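Zögern wegschneiden, oder lieber doch nicht?

Sonntag, 25. März 2018

Eigentlich wollte ich heute im Garten die Beete abharken, aber in Tamitz regnet es seit dem Frühstück, und so sitze ich mit der zweiten Kanne Tee am Küchentisch und schreibe endlich auf, was ich schon seit November mit mir herumtrage. Es geht wieder einmal um Clemer, unser Lernverfahren für zwei Arme, und um eine Frage, die so klein klingt, dass ich mich fast ein bisschen geniere, ihr einen ganzen Beitrag zu widmen: Was macht man mit den Pausen in den Vorführungen?

Wer schon einmal einen Arm ferngesteuert hat, kennt das ja. Man fährt flott hin, die Hand ist fast da, und dann bleibt man stehen und schaut. Sitzt der Finger richtig? Kommt mir der andere Arm in die Quere? Besonders dort, wo sich die beiden Greifer in der Tischmitte nahekommen, hält jeder von uns kurz die Luft an (ich am längsten, das gebe ich gern zu). In den Aufzeichnungen sind das dann lauter Bilder, auf denen sich fast nichts bewegt, und das Netz lernt brav mit, dass man an dieser Stelle eben stehen bleibt. Im schlimmsten Fall für immer.

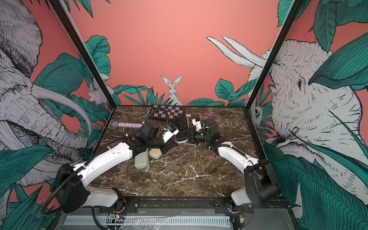
Ilham Yeoh war von Anfang an der Meinung, man solle die Pausen einfach herausschneiden, alle, ohne Ansehen der Person. Ein Netz wisse schließlich nicht, warum ein Mensch zögert, und was es nicht wissen könne, das solle es auch nicht nachmachen müssen. Ich fand das sehr einleuchtend und habe ein Wochenende lang an einem kleinen Filter gebaut, der jedes Stück Aufzeichnung verwirft, in dem beide Arme langsamer sind als eine feste Schwelle.

Das Ergebnis war – wie soll ich sagen – flott. Die Arme fuhren los, als hätten sie noch einen Zug zu erwischen, und griffen in der Hälfte der Versuche knapp daneben. Mit den ungeschnittenen Daten waren wir vorher auf 40 Prozent gelungene Griffe gekommen, mit dem Filter blieb es bei 40 Prozent. Kein Unterschied in der Zahl, aber ein riesiger beim Zuschauen! Vorher scheiterte es am Stehenbleiben, jetzt an der Eile. Hätte ich nur in die Tabelle geschaut und mich nicht auch selbst danebengesetzt, wäre mir das glatt entgangen.

Also zurück zu den Aufzeichnungen, und zwar von Hand, Abend für Abend. Ich habe mir angesehen, was nach einer Pause geschieht. Manchmal geht die Bewegung einfach so weiter, wie sie vorher war, dann hat der Mensch am Steuer wohl nur überlegt. Manchmal aber kommt eine winzige Korrektur, ein Drehen im Handgelenk, ein paar Millimeter zur Seite, und gerade bei den abgerundeten Etuis auf unserem Tisch hängt davon eine Menge ab, die rutschen einem nämlich gern zwischen den Fingern weg.

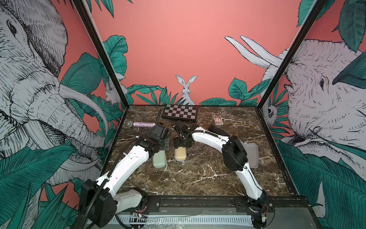

Damit hatte ich zwei Sorten Pausen, und für die brauchte ich zwei Regeln. Die leeren Pausen kürzen wir jetzt auf 12 Bilder, egal, wie lang sie einmal waren. Die Pausen vor einer Korrektur bleiben ganz, und sie bekommen im Training sogar ein höheres Gewicht. Die Grenze zwischen beiden zieht ein Programm, das einfach die Richtung der Greiferbewegung vor und nach dem Stillstand vergleicht. Algirdas Priedītis hat es an einem Nachmittag in Nam eingebaut, unsere etwas betagte Auswertungssoftware, und es läuft seither ohne Murren.

Mit dieser Fassung kommen wir auf 60 Prozent. Das ist kein Wunderwert, ich weiß, und bei Grarkis, wo ich neulich zu Besuch war, hat man höflich genickt und dann nach dem Tempo gefragt. Langsamer als die geschnittene Fassung sind wir natürlich. Aber die Arme stehen nicht mehr grundlos herum, und wenn sie doch einmal anhalten, dann meist kurz vor dem Zugreifen, also da, wo ich es auch täte.

Am schönsten sieht man den Unterschied übrigens mit der Kamera am Handgelenk, wenn zusammengefaltete Schirme zwischen den Etuis liegen und die Finger sich erst einmal für einen davon entscheiden müssen. Stoff mit Falten ist überhaupt ein Thema für sich, da könnte ich noch stundenlang erzählen.

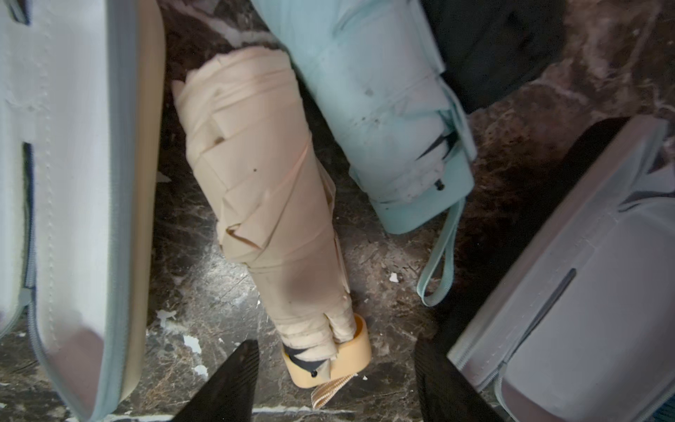 Was noch nicht geht

Unser Richtungsvergleich schaut auf jeden Arm einzeln. Wartet der linke, damit der rechte Platz hat, hält das Programm das für eine leere Pause und kürzt sie zusammen, und hinterher drängelt der linke Arm. Gesehen habe ich das vor allem bei Aufgaben, in denen der eine Greifer schon etwas hält und der andere noch in der Nähe zu tun hat. 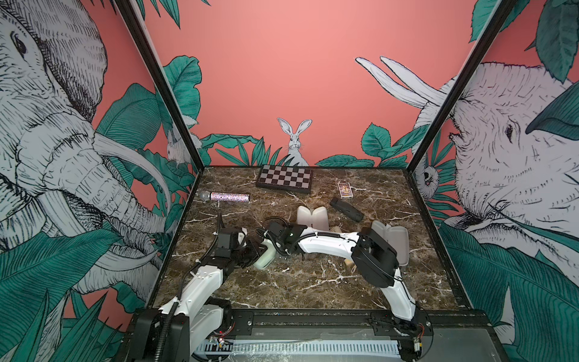 Mein erster Gedanke war, eine Pause nur dann als leer zu werten, wenn auch der zweite Arm stillsteht. Das habe ich probiert, und dann bleibt fast alles stehen, was wir eigentlich loswerden wollten, denn irgendein Arm wackelt immer ein bisschen. Der zweite Gedanke ist, den Abstand der beiden Greifer mit hineinzunehmen: Sind sie nah beieinander, wird nicht gekürzt, sind sie weit auseinander, schon. Dafür müsste ich rund 40 Vorführungen noch einmal durchsehen und beschriften, und dazu hatte ich an den letzten Abenden wirklich keine Lust.

Falls jemand von euch das Problem mit dem Warten schon anders gelöst hat, schreibt mir bitte, gern auch lang und umständlich, ich bin da ja der Letzte, der sich beschweren darf. Der Regen hat inzwischen aufgehört, und die Harke steht noch im Schuppen.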